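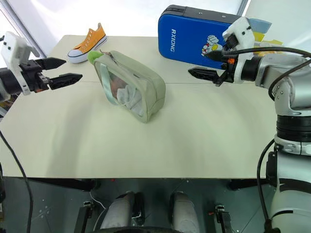
Ticket: dishwasher stops mid-cycle and beeps
Status: open, waiting on part

Right, starting a fresh ticket as the old one got closed when I didn't reply in time. The dishwasher is the Kivby one, bought through Norndale and fitted when we had the kitchen done. It runs happily for 17 minutes, then stops, beeps three times and sits there with a puddle in the bottom. It does this on the 70 degree wash every single time, and on the eco wash when it feels like it. I've got all the paperwork together now, and it lives in a light green pouch with a see-through window down the side, the same sort as the one on the table with the orange canvas shoe, so I can read the serial number off to you without digging through a drawer. Just ask if you need it again!

What I've tried so far

1. Switched it off at the wall for 20 minutes and started again. Same thing, same spot in the cycle.

2. Took the filter out and gave it a proper scrub with an old toothbrush. It was pretty grim under there (a bit of lemon rind and what I think was a label off a jam jar) but it made no difference to the beeping.

3. Checked the drain hose behind the unit. I had to pull the whole machine out, which took most of Saturday morning and a fair bit of muttering. No kinks. I blew through it and it seemed clear, then I pushed everything back and ran the quick wash, which finished. I got very excited. The next hot wash stopped as usual.

4. Looked at the waste pipe under the sink, where the hose joins. The plumber from Salminen had left the blanking plug half in, so I cut the rest away. Draining is louder now and I'd say quicker, but it still stops. 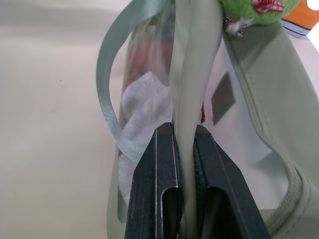

Update, Tuesday evening

Thanks for the reply. You asked whether the pump hums when it stops. It does, for a few seconds – then a click, then the beeps. I've had another go with the bottom rack out and I can't see anything caught in the pump cover, though I could only get two fingers down there.

You also asked about detergent. We use the Elia tablets, one per wash, and we did switch to those in October. The beeping began a week or two later, so I've gone back to powder for now in case it's too much foam. Two washes so far on powder: eco was fine, hot wash stopped.

What I'd like next

Could you send the replacement drain pump you mentioned, and say whether I can fit it myself? I'm happy to have a go if it's a case of a few screws. If it has to be an engineer, any day after four o'clock suits, and please could they ring first as the doorbell is also broken (separate problem, not yours).

Please leave this ticket open until the part has turned up. I'll run a hot wash once it's in and post the result on here.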